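Section 4: Putting your first warp on the Ernenel 32

You have built the frame, the heddle blocks are on the right way up (if you skipped the check at the end of Section 3, go back and do it now, it takes a minute) and the loom is ready for yarn. This is the part people worry about, and it's the part I love most! You start with a bare frame and a cone of yarn, and by the end of an afternoon there are threads stretched across the beams and you can't stop strumming them.

We use the direct method, which means one long warp measured and threaded at the same time. It needs a sturdy table, a clear stretch of floor and one warping peg.

What you need

The Ernenel 32 loom, assembled
The 8-dent heddle supplied in the box
Two loom clamps and one warping peg with its own clamp
Threading hook (the flat one, taped inside the lid of the parts tray)
Smooth worsted-weight yarn, around 200 grams for warp and weft together
Roll of brown paper
Scissors
Scrap yarn in a color you don't mind throwing away

A word on yarn. Pull a length between your hands and give it a good tug. If it drifts apart, keep it for weft. Warp yarn gets rubbed by the heddle on every single row, so you want something plied and smooth. Wool is kindest for a first project as it has some give. Cotton works too, but it will show you every uneven thread.

4.1 Position the loom

1. Set the loom on the table with the back beam toward you. The back beam is the one with the long ratchet handle.

2. Slide the loom until the front beam lines up with the far edge of the table, then fit one clamp on each side. Tighten until the loom doesn't shift when you lean on it.

3. Clamp the warping peg to a second table or a heavy bench, eight feet from the back beam. Line it up with the center of the heddle.

4. Put the heddle in the neutral slot, the middle of the three.

5. Engage both ratchets. You should hear a click on each side.

Caution: Do not clamp the peg to a folding table or a chair back. The finished warp pulls much harder than you expect, and the whole thing will come walking across the floor at you.

Note: If your room is short, move the peg closer and make a shorter scarf. Six feet still gives you something nice to wear around your neck.

4.2 Find your starting slot

The first project is a narrow scarf that uses 40 slots and the 40 holes next to them. That gives 80 threads, ten inches wide in the heddle.

1. Find the middle of the heddle and mark it with a bit of scrap yarn.

2. Measure five inches to the right of the mark and tie a second piece of scrap there. Your first slot is the one just inside it.

3. Do the same on the left so you know where to stop.

4. Tie the end of your warp yarn to the back apron rod, straight behind the first slot. A plain overhand knot with a second one on top is fine.

4.3 Thread the slots

1. Put the cone on the floor under the back beam so the yarn comes straight up.

2. Push the threading hook through the first slot from the front, catch a loop of yarn from behind the heddle and draw it through.

3. Walk the loop to the peg and drop it over. Keep the yarn snug. You are aiming for a line that doesn't sag, and no tighter than that.

4. Go back to the loom. Take the yarn around the apron rod and pull a loop through the next slot.

5. Carry on, passing the yarn over the rod for one loop and under it for the next, until you reach the left marker.

6. Cut the yarn from the cone, leaving a good tail, and tie it to the apron rod.

Each slot should now hold two threads and each hole should be empty. Run your finger across and look for a slot you missed. Everyone misses one at some point! If it's near the end, pull back to it and redo the last few. If it's in the middle, tie a separate length to the rod, run it through and loop it on the peg with the rest.

Note: Two colors? Lovely. Leave the first one tied at the rod when you swap and start the new one with its own knot. Don't join colors at the peg.

4.4 Wind on

A second pair of hands is a big help for this step. If you're on your own, wind a quarter turn at a time and walk down to straighten the threads in between.

1. Tie a length of scrap yarn firmly around the warp about a foot from the peg. This is your choke tie.

2. Lift the loops off the peg, keeping a firm hold, and cut through the end of the loops.

3. Have your helper hold the bundle with steady tension, standing where the peg is. Turn the back beam handle so the warp rolls on.

4. Feed brown paper in between the layers as they build up. The paper should be wider than the warp on both sides.

5. Stop when the cut ends hang about a foot in front of the front beam. Check that the back ratchet is engaged before anybody lets go.

Caution: Keep loose sleeves and long hair away from the handle. If the ratchet slips, the handle spins back quickly.

If the threads clump up at the heddle as you wind, give the whole warp a shake and a gentle pull from the front. Don't comb it with your fingers. Combing pushes all the slack to one place, and then you have a tangle where before you only had a bit of fluff.

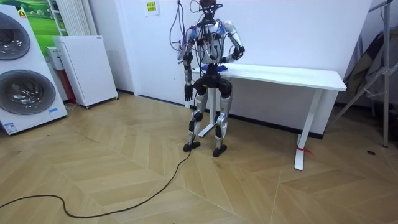

Sena Abubakari
Workshop Lead, Mernton

4.5 Thread the holes

Turn the loom around so the front beam faces you, and sit down. Make tea first. A good lamp behind your shoulder makes a huge difference with dark yarn.

1. Take out the choke tie.

2. Starting at one side, pull both threads out of the first slot toward you. Leave one in the slot and take the other out completely.

3. With the hook, draw the free thread through the hole immediately next to that slot. Choose left or right and stick with it all the way across.

4. Repeat for every slot. When you have done an inch or so, tie the ends in a loose slip knot so they can't fall back out.

5. Lift the heddle to the up position, look through from the side, and you should see two clean layers of thread with a gap between them. That gap is the shed, and your shuttle is going to travel through it. Check the down position too.

Note: If one thread floats in the middle of the shed, it is in a slot when it should be in a hole, or it has crossed over its neighbor behind the heddle. Fix it now. I once decided I could live with a crossed thread, and I looked at it for the entire length of a blanket.

4.6 Tie on to the front

1. Bring the front apron rod up over the front beam.

2. Take a one-inch group of threads from the center, divide it in two, pass both halves over the rod, bring them up on either side and tie the first half of a shoelace knot on top.

3. Tie the group at the far right, then the far left, then fill in between, working from side to side.

4. Pat the warp with a flat hand. It should feel the same all the way across. Tighten any soft groups by pulling the ends toward the heddle.

5. When it feels even, finish every knot with a bow. Bows are easy to undo if you change your mind.

6. Advance the front ratchet by one or two clicks.

4.7 Weave the header

Wind some thick scrap yarn on a shuttle and weave six rows, pressing each one down firmly with the heddle. You'll see the gaps between the groups close up as you go. Keep going until the threads are evenly spaced, then change to your weft yarn and start your scarf.

Leave the first weft tail at four times the width of the weaving if you want to hemstitch the edge. Hemstitching is covered on page 13 of the pattern booklet.

Leaving the loom between sessions

Release the front ratchet a click or two and leave the heddle in neutral. Keep the warp out of direct sun and well away from cats.

Spare parts for this section

Aidoo clamps, pair
Warping peg with clamp
Threading hook, flat
Apron rod, 32-inch loom
8-dent heddle, 32-inch loom

All of these can be picked up from the Flellotville workshop or sent by mail. Please have the number from the underside of the back beam ready when you order, as the older apron rods are a slightly different length.

Continue to Section 5: Winding a shuttle and keeping your edges straight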